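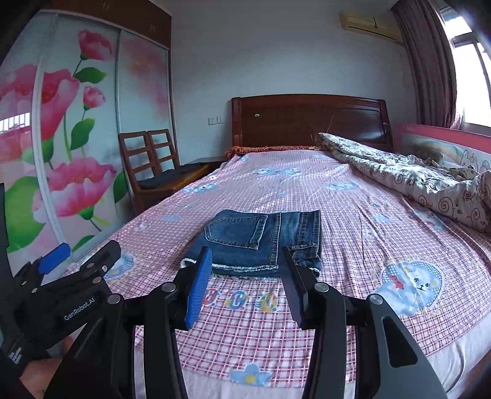 Rules I keep for recording with hand-held grippers

20 December 2023

I have been recording household tasks with hand-held grippers since June, mostly folding and putting away clothes. The total is now 473 recordings, and 113 of those had to be thrown out. Most of the bad ones came down to things I could have checked first, so I wrote the checks down. Flellix, the small group I do this for, has its own guide, but it was written for a workbench and says little about bedrooms.

Fingers open before you start. Every recording begins with both fingers of each gripper wide open and clear of the cloth. If one starts half closed, the opening width is wrong for the whole take.

One job per recording. Jeans on a bed are one job. Moving the quilt is another. I used to run them together and then had to split them by hand at night.

Leave the room as it is. A patterned sheet is fine and so is a bunched-up quilt. The Dilel notes ask for a plain background, and I followed them for my first 333 recordings. I don't anymore. People have puppies on their sheets.

Curtains stay put during a take. Open or closed is up to you, but pick one.

Check the pads. Wipe them with a dry cloth and look for lint, especially after denim with frayed hems. I swap mine after 7 sessions whether they look worn or not.

No people, mail or family photos in view. Mirrors and glass wardrobe doors count, so look at what they reflect from where you will be standing. The Flistcombe checklist covers this well and I copied its wording.

Write down failures. If a fold slips, keep going, finish, and mark it. Don't delete it on the spot.

I still haven't settled on a rule for socks. The Mac Suibhne method wants them paired before you begin, and I have been doing it both ways.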